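Somdale Swap Shelf, Mar 30, 2007

The spring toy swap is two weeks off, and the sorting has moved into people's bedrooms, as it does. January's swap brought in 584 items, of which 300 seemed to be single puzzle pieces. We would like fewer of those. Feathers, on the other hand, are always welcome, and the dress-up table at Avano Hall has been short of them ever since the pirate play.

Please drop off at the Nonov Street door before Friday noon. One box per household, lid optional, and plush toys kept separate from anything with an edge. Crocheted rabbits go fast, so if you're having second thoughts about yours, have them at home.

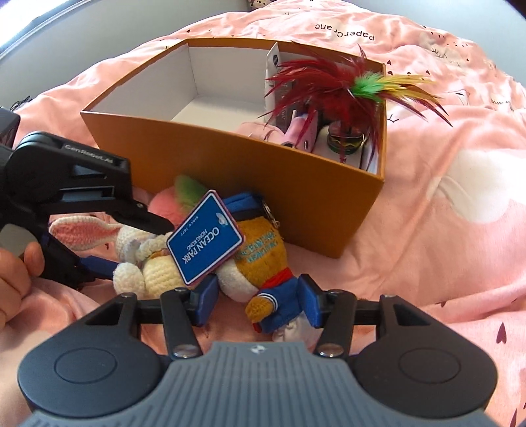 Can toys be dropped off without a box?
Paper bags are fine, as long as they're folded over at the top and marked with your street name.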